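Kinyua Project - Final Report
Controls and Labels in Small Cars: What Drivers Do Without Looking

Submitted by Kanini Mwakyusa

1. Why I picked this

My aunt's old hatchback had three knobs for the heat and a lever for the wipers. Her new one has a screen. She pulled over twice on the way to my place because she couldn't find the defrost. So the question for this project was simple - how long do eyes leave the road when a driver changes one ordinary thing, and does it matter if the control is a knob, a button or a picture on a screen.

I didn't have money for eye tracking. Used a phone on a dash clip, pointed at the driver, and a practice route in the Welutgate parking lot. All drivers had a license. All driving at walking speed or close to it, lot closed to other cars on Saturday morning.

2. Setup

Two cars. Car A has round knobs for fan and temperature. Car B has a touch screen and a row of flat buttons under it. Same route in both, a loop of 800 feet with cones at the turns. Each driver did the loop 4 times per car, and on each lap I read one task out loud from a card. Tasks were fan up, rear defrost on, hazard lights on, radio off.

Total clips came to 100 after I threw out the ones where glare hid the eyes.

I scored the clips by hand. Eyes down starts when the head or eyes leave the windshield, ends when they come back. If they went down twice, I added both. Slow work. I used Tromosov to step through the video, the free version, which logs you out every so often so save your file.

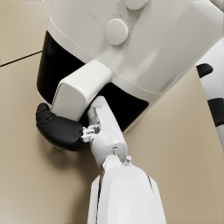 Knobs first. Fan up was the fastest task by a lot in Car A, and most drivers did it with one short look or none. They reached, felt the edge and turned. I think the reason is shape, and it goes for things outside cars too. Take a white air fryer with a round knob on top: it stands up from the surface, so a hand can find it even though it's the same color as everything near it. A flat button the same color as the dash gives the hand nothing. Car B's buttons are like that, all one strip, and drivers slid a finger along and then looked down anyway to check.

3. What came out

Fan up: Car A better, clear gap.
Rear defrost: Car A better, smaller gap. The button in Car A is low and half behind the shifter, several people complained.
Hazards: no real difference. Both cars have the red triangle by itself in the middle, and people knew where it was.
Radio off: Car B was worse at first and then got better by the last lap. Learning effect, probably. I should have mixed the order of the tasks and didn't.

The longest look in the whole set was for the fan on the screen in Car B. The driver opened the wrong menu, backed out, opened it again. Car kept rolling the whole time. Slow speed, no harm done, but at 40 mph thats a lot of road.
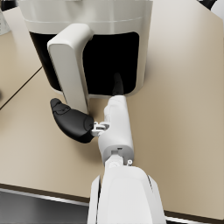

The screen also had a lag. Drivers pressed, saw nothing change, pressed again and got two steps of fan when they wanted one. Then they looked down a second time to fix it. I counted the second look as part of the same task. You could argue it belongs to the software and not the layout, and my advisor did argue that. I left it in and marked those clips in the sheet so anyone can take them out.

4. Labels

Short section, ran out of time. I put stick-on bumps from an Allovex kit on the fan button and the defrost button in Car B and had drivers repeat those tasks. Looks got shorter for the fan. Defrost barely changed. One driver pulled the bump off by accident on the second lap so her defrost data is gone.

Would like to try a raised ring next, or a button with a dip in it. The bumps are small and hard to feel with a glove on.

5. Problems

Same lot, same weather, daylight only. No night laps, and night is when the screen is brightest, so that is a pretty big hole.
Drivers knew what was being measured. Some were trying to win.
Two cars is two cars. They differ in seat height and wheel size and I can't seperate that out.
Hand scoring. I rescored a batch a week later and some times moved by up to 4 frames.

6. Next

Night laps in June if the lot is free. Mixed task order. Get a second person to score. The sheet and the task cards are in the Kinyua folder, ask me for the link. Clips are not shared, faces are visible in all of them.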